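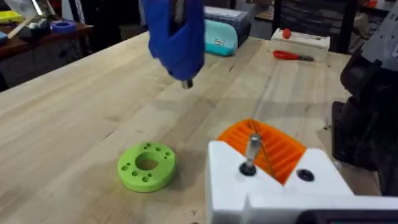

Lowri Penhallick
Customer guides writer, Remari softeners

Section 4: First fill and setting the clock

Right, so your Remari is plumbed in, the drain hose is clipped up and you've checked both joints with a bit of dry kitchen roll (if you haven't, pop back to Section 3 and do that now, I'll wait). This section gets you from a silent box under the sink to soft water at the tap. Mine lives in a cupboard with the hoover and I've done all of this kneeling on a folded towel, which I recommend.

You'll need a jug, a bag of block or tablet salt and a torch. I use Paiva tablets, but any softener tablets will do.

Adding the water and salt

1. Make sure the Ekus bypass valve is still turned to BYPASS. The handle should lie across the pipe.
2. Lift the lid and take out the cardboard packing ring. It's easy to miss, as it sits right down at the bottom and is much the same colour as the tub.
3. Pour 5 litres of cold tap water into the salt side. This is only for the first fill. After today the softener tops itself up.
4. Tip in the salt slowly until it reaches the moulded line. Keep the tablets out of the narrow tube on the left, that's where the float lives and it needs to move freely.
5. Put the lid back on and press down at both front corners until they click.

CAUTION: Don't use cooking salt, dishwasher salt or the gritty stuff for icy paths. They clump, and I once spent a very dull evening scooping out the clumps with a ladle.

Turning on the water

6. Open a cold tap somewhere upstairs, or the one furthest from the softener if you're all on one floor.
7. Turn the Ekus valve a quarter of the way towards SERVICE and stop. You'll hear air hissing and spluttering through the pipes. Quite normal!
8. When the tap runs smoothly, turn the valve the rest of the way, then go and shut the tap.
9. Have another look at the joints with your torch. If anything is dripping, go back to BYPASS and nip the nut up by hand before you try again.

Note: the water may look a bit cloudy or tea-coloured to begin with. Run the tap for 20 minutes and it should clear. I fill the watering can and a couple of buckets while I'm at it, and use them for cleaning the car.

Setting the clock and hardness

10. Plug in the power lead. The screen shows 98 for a moment while it wakes up, then 00:00 starts to flash.
11. Press the up and down arrows to set the time, then hold OK until it beeps.
12. Enter your hardness figure. Your water supplier's website will have it under your postcode, or you can use the test strip in the door pocket.
13. Leave the cleaning time at the factory setting unless somebody in the house is up and showering in the small hours. The softener sends untreated water to the taps during a clean, so choose a time when you're all asleep.

Note: if the screen still says 98 after a minute, the lead isn't pushed fully home at the back. Give it a firm shove and it'll start again from step 10.

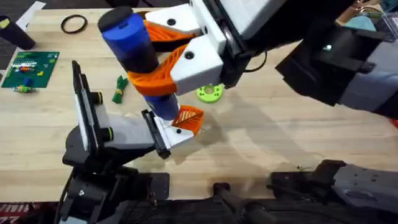
How often will it clean itself?
Every 2000 litres on the standard setting, so a busy house will hear it more often than a quiet one. There's a bit of gurgling and then a long trickle down the drain hose.

If you've got the Kosesetti remote display, pair it now, before you shut the cupboard door. Hold its side button and the OK button on the softener together, and let go when both beep. Mine is stuck to the fridge. It shows the salt level and bleeps when you're getting low, though the bleep is pretty faint and I tend to spot the little red light first.

CAUTION: Keep one tap on hard water for drinking if anybody at home is on a low-sodium diet, or if you're making up baby formula. The kitchen cold tap is the usual one, and the pipework for it is in Section 3.

Section 5 covers topping up the salt and what to do when it forms a crust.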